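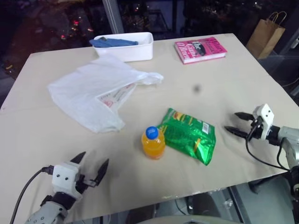
Averlow, March

Chapter 4
Paper and Board: How a Sheet Gets Its Strength

When people speak about paper, they usually think about writing. But most of the paper made today never meets a pen. It becomes bags, boxes, wrapping and table covering, and for these uses the question is how much load the sheet can carry before it tears or folds.

In this chapter we study where the strength of a sheet comes from. We begin with the single fiber, then we look at the way fibers hold each other, and at the end we come to the test methods, which the student will use in the laboratory work of Chapter 5.

4.1 The fiber

A wood fiber is a long, hollow tube with closed ends. In the living tree it carries water and gives support. After pulping, the tube becomes soft and can collapse into a flat ribbon. Flat ribbons touch each other over a larger area than round tubes, and therefore they make a stronger sheet. Fibers from pine and spruce are long and give good resistance to tearing. Fibers from birch are shorter and give a smoother surface.

4.2 Direction in the sheet

On a paper machine the wet fibers lie down mostly along the direction in which the machine runs. We call this the machine direction. The other one is the cross direction. A strip cut along the machine direction is stiffer and harder to pull apart. The student can feel this by bending a piece of packing paper first one way and then the other.

Moisture also follows direction. When a fiber takes up water, it grows much more in width than in length, so the sheet expands mainly in the cross direction. If it cannot expand freely, it forms wrinkles.

4.3 A case from the Mastell mill

Grímur Hafstein, who wrote the first edition of this book, kept records from the mill at Mastell for 11 years. One brown wrapping grade was sold in rolls of 540 meters. Customers complained that the outer layers were wavy. Iqra Virk later repeated his measurements and found that the rolls had stood 36 hours in a damp hall before wrapping. Her table is given at the end of the chapter, and the reader should have it at hand for Exercise 3.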